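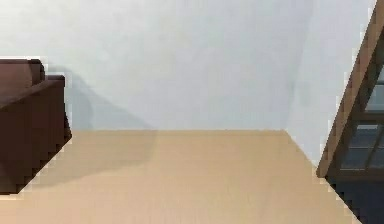
Dá para participar da liga de navegação simulada sem ter robô físico?
Basta um computador que rode o simulador; o robô de verdade só entra na final presencial.

Fórum do Clube de Robótica > Liga simulada > Dúvidas de agosto

pleva_fan
Copiei isso aí de cima do FAQ porque perguntam toda semana. Agora a minha: o agente da nossa equipe passa 300 passos olhando para a parede e depois declara que chegou ao destino. Autoestima ele tem.

huenchuman_7
O nosso fazia igual. Era o limiar de parada. Baixem e treinem de novo.

pleva_fan
Baixamos. Agora ele olha para a parede e não declara nada.

Fermín Toledo
Parede lisa, chão bege, quase nenhuma textura para o estimador de pose se agarrar. Nesse canto só sobram o móvel escuro à esquerda e a madeira da janela (ou porta, sei lá) à direita. Eu mexeria na odometria antes de culpar a política.

flement
Discordo. Com 2,341 episódios de treino não tem odometria que salve. A Vedbridge treinou com muito mais e nem por isso anda reto.

Fermín Toledo
Quantidade de episódio não endireita horizonte. Olha a inclinação do chão e me diz se a câmera está onde vocês acham que está.

pleva_fan
Vou conferir. Quem escreveu a transformação fui eu, às duas da manhã, então confio plenamente.

huenchuman_7
Graus ou radianos?

pleva_fan
Prefiro não responder antes de quinta.

flement
Continuo achando que é pouco treino — mas tá, vê os radianos primeiro.

pleva_fan
Eram os radianos. Falta descobrir por que ele trava no passo 243. Abro outro tópico.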